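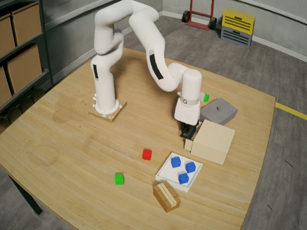 Why does the arm keep stopping above the tray instead of going down to the cube?
The height limit in the simulated cell was still set for the old, taller fingers, so every low pick counted as a collision and the planner gave up. Changing the finger length in the tool file and reloading the cell cures it.

June 26, 2021

Right, that's the short version for anyone who only wants the fix (Dezső, I know you stop reading after the first paragraph!). The longer version follows, mostly so I don't do all this again in a year.

We swapped the fingers on the real Mavura arm back in April and I updated the drawing, the spares list and the label on the drawer. I did not update the tool file in Furavel. So the simulated arm had the new finger shape on screen and the old finger length in its sums, and it's surprisingly easy to stare at that for a whole morning and see nothing wrong with it. The fingers looked fine, the tray looked fine, the arm swung over, paused and went home again.

What put me off the scent was that the taller things worked. Picks off the top of the closed carton were all right, and so was anything I lifted on a test block. Only the cubes down at table height or in the tray failed, and I blamed the tray first. I spent ages fiddling with its rim, then moved the whole thing a little nearer the base, then put it back. Waste of time, though I did find that the rim had a bit of extra collision skin on it that it didn't need, so that's gone now.

Magdolna was the one who asked what the tool length was set to. I said it was right. She asked if I'd looked. I hadn't looked.

For the record, the old value was 7 mm too long. That's plenty when the fingers have to come down close to the table.

What I did, in order:
Saved a copy of the cell as it was (it's in the Barta folder, marked "before fingers").
Changed the length in the tool file and closed it properly.
Reloaded the whole cell. Just resetting the arm keeps the old number, which caught me out once more.
Put the red, green and blue cubes back at their starting places.
Ran 60 low picks with the speed turned down, then another 10 at normal speed.

All 60 slow ones went through. One of the fast ones let go early over the tray, and I think that's grip force and a separate matter – I've left it alone for now. The log for that run starts at line 363 if anybody fancies a look.

Two other bits while I was in there. The shoulder joint had a soft limit that didn't match the real arm, a leftover from when the base plate sat further back, so I've copied the real one across. And I turned off shadows for the long runs, as the old desktop was wheezing like anything. Turn them back on before making pictures for Fluroritz, please, they do like their shadows.

Still to do: try the grip force a notch higher and repeat the fast picks. Check whether the carton needs the same tidy-up as the tray rim. Ask Dezső if the tool file can live next to the drawing, so that changing one nags you about the other. He'll say it's a big job. I don't believe it's a big job.

Left the cell saved at the home position, gripper open, speed still turned down. Magdolna has it next, she wants to try the picks with the tray turned round.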